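Vondedthorpe Boards > Hardware > BIOS and Boot Problems

Second drive disappears after cold start

jimwood_tk
I have an older desktop with 2 hard drives. After a cold start the BIOS shows only the first one. If I press reset, both are listed and Windows works well. The second drive is a Prarkano with 3000 hours on it, so I do not believe it is dying. I already changed the data cable.
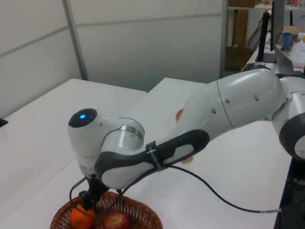 White arm, cable strapped at the forearm

Abdul-Rahman Osei
Please look for a setting called "hard disk pre-delay" in the BIOS. The drive needs time to spin up, and with quick boot the board does not wait for it.

hsu_fan
I don't agree. I had the same symptom and it was the power supply. Changing BIOS options only hides the fault. 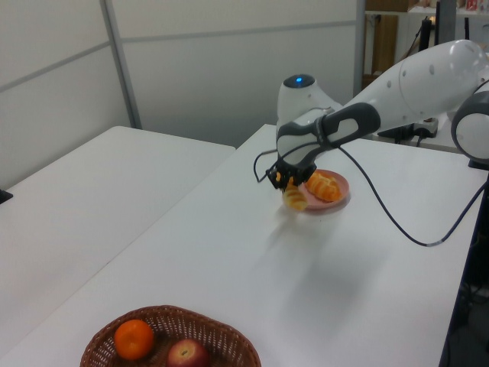
Does the pre-delay setting slow down every start?
By the number of seconds you choose, also after a restart. Try a small value first.

Abdul-Rahman Osei
hsu_fan, it can be the supply, but the setting costs no money and a new supply does. I would test the cheap thing first. 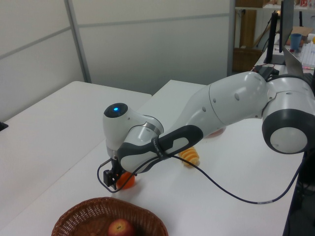
Also please disable quick boot while you test, otherwise on some boards the delay is ignored. Write down the old values before you save.

jimwood_tk
Thank you both. Quick boot was on. I turned it off and put the delay to the second option in the list. This morning both drives were there.

hsu_fan
One morning is not a test. Measure the 12 V line at start, please.

jimwood_tk
I have no meter, but I can borrow one at work.

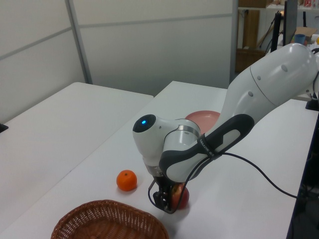
I will leave the computer off for the night again and write the result in this thread. If the drive is missing, I will try the other power connector before I buy anything.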